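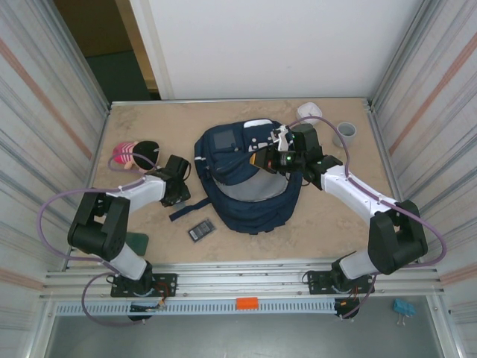

Figure 14.1 Two rail-mounted arms at work on a navy-blue backpack. Note the purple cable running along each arm.

Chapter 14
Faults That Look Like Success

Be suspicious of any report that says a cell "ran normally." The Trolano packing cell ran normally for 675 cycles in September. The Santoso controller logged no alarm, and the daily summary showed green from top to bottom. Then Ingrid Yazzie, the line engineer, opened the bags by hand and found 500 of them still zipped shut.

The gripper had closed each time. It had closed on fabric, or on air, and the software took a closed gripper for a held zipper pull. The vendor called this a rare edge case - a strange name for almost three quarters of the run.

In this chapter we ask what a sensor reading really tells you, and what people only assume it does. We start with grip faults, move on to cable wear at the joints, and end with the emergency stop, where a wrong assumption can cost someone a hand.

14.1 What "Closed" Means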